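7 May 2021

Feltmont slides, mounted 35 mm, second tray. 14 frames scanned on the Oshima at 2000 dpi, 16-bit, infrared pass on. Dust removal left off for the three Kodachromes, as it eats fine detail in the shadows. Those go to hand spotting.

Magenta cast on frames 3 to 9 is uneven, heavier towards the left. A single curves correction does not hold. Split into two masks with a wide feather and corrected green separately in each. Sky now neutral within 2 levels. White point set at 254 to keep the cloud edges from clipping. 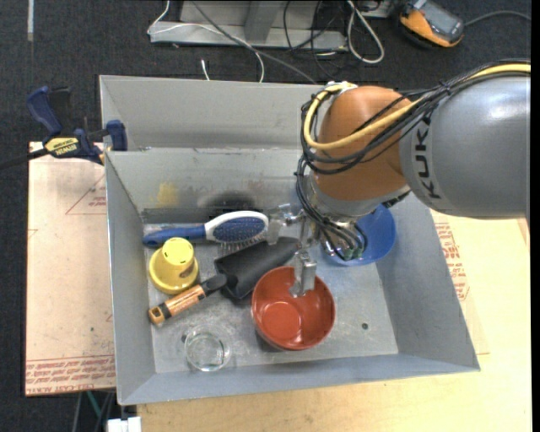 Kiyoshi Honda read the draft settings and objected to the white point: the Rullden printer loses separation well before that on matt paper, and he would pull it down to 248 for the print file and leave the master alone. Agreed. Print files to be saved as separate copies from now on.

Frame 11 has fungus in the emulsion -- not on the surface, so no wet cleaning. Cloned out at 200% view, 90 minutes. Face on the right still soft at the hairline. Stopped there.

Traltar profile for the scanner is out of date. Reshot the target after the lamp had warmed up; the reds moved, the rest barely. New profile saved next to the old one. Frames 1 and 2 need rescanning with it.

To do: rescan 1 and 2, test strip on matt, order more mounts.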